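How to Switch Your Party Registration Before a Primary

Updated 2022-06-07

So you've decided to leave your party. Perhaps it left you first, or perhaps you would just like a say in the only race in Farquharson that anyone bothers to contest. Either way, the paperwork is shorter than the speech you have been rehearsing in the shower.

Start with the deadline. In our county a change of party has to reach the elections office well ahead of the primary, and this year the cutoff fell in April, when most voters were thinking about their taxes. Look yours up before you do anything else. A new voter and a voter changing parties often have different deadlines, and the notice on the office door usually gives only one of them.

Next, check how you are registered now. Use the lookup page on the county site and type your name the way it appears on your license, middle initial included. Plenty of people who swear they are independents signed up with a party at a folding table years ago, in exchange for a pen.

Then get the form. It is the same one you used to register, with a box for changes. Fill in every field, even the ones that haven't changed. Print the party's full name. If you want no party at all, tick "no party" and resist writing "Independent" on the line, as in some states that is the name of an actual party, and its mailing list is very hard to leave.

Sign it the way you signed the last one. If your signature has since collapsed into a wavy line, try to remember your younger, more hopeful handwriting.

You can hand it in at the Skustholm Street office, mail it, or use the drop box outside the Tonska branch library. A mailed form may be judged by its postmark or by the day it arrives, so ask which. In the last council primary, 1,413 ballots were cast in our ward and the winner led by 87. Your form is worth a stamp.

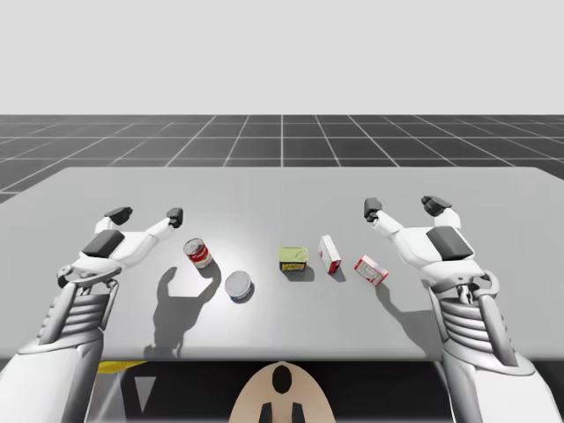 Danuta wrote in to say that her new card took about 100 years to come, or felt like it, and that she phoned the office in the end and learned the change had gone through long before. She'd add a step: look yourself up again online and don't wait for the mail.

Consider it added. Print the page that shows your new party and bring it with you on primary day. If the poll book still has you under the old one, ask for a provisional ballot and stay in line until you get it.

Your old party will go on calling for money through at least two more elections.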